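Section 2. Before You Order

Read this with your budget open. Closing it will not make the Stetell arm cheaper.

1. Measure the room before you measure the table. The arm needs 90 inches of clear width, and the door it came through does not count.

2. Price the table and the arm on separate lines. Ukumlow quotes them together, and the total has a way of looking friendly until June.

3. Allow 17 working days for delivery to Stillitton. 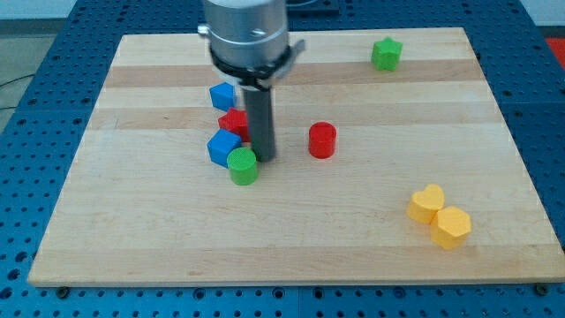 4. Set money aside for the work surface and the parts to be moved. Buyers spend weeks on the arm and about a minute on everything under it. A perforated table lets you bolt things down wherever the grid allows, and a plain wooden board on top makes a decent work area. Cubes, cylinders, a star and a heart in bright colors will do for test pieces. We allow $248 for the lot, printing included.

Note: Add 20 percent for spares. Salim Rugemalira at Gilani approved this figure once and can be reminded of it.

CAUTION: Do not order the gripper until the part sizes are settled. Return shipping is at your expense, and so is the crate.

5. Send the completed sheet to purchasing before 4 p.m. Keep a copy.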